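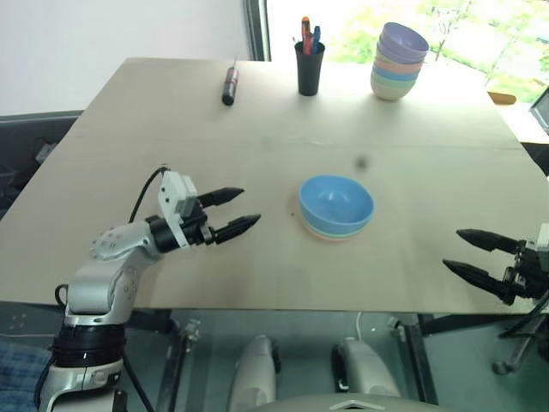
Bowls, pens, and both grippers, somewhere in the middle of the June batch.

Jul 12, 2022

So the bowl task is done, or at least I have stopped doing it, and the folder has been handed over to the training machine to think about.

For those who missed the last post: I spend my working hours steering two robot arms so that a piece of software can learn to tidy up after people. My own mother has pointed out that I was never this keen on tidying. We name each task after a made-up town, don't ask, and this one is Trevcombe. Put the bowls in a stack, leave the pens alone, go home.

The final count was 61 good runs, plus 23 that I marked as bad and then felt guilty about. Most of the bad ones were rims. Nested bowls leave you very little edge to pinch, and if you come in a hair too low you get two bowls for the price of one. I kept 9 of those where I put the extra bowl back and carried on, on the theory that the thing ought to see somebody recover from a mistake. Whether it learns the recovery or just the mistake, we'll know next week.

I also moved the pen cup between runs, because on Kever (the last task) I left everything in one spot and ended up with a policy that was brilliant at that one spot. Shift the cup by a hand's width and it reached confidently for thin air.

Next up is Droleldale, same bowls, but sorted by color. The pale green and the mint already look identical to me after lunch. I've promised 19 runs by the end of the first day and would like that promise forgotten.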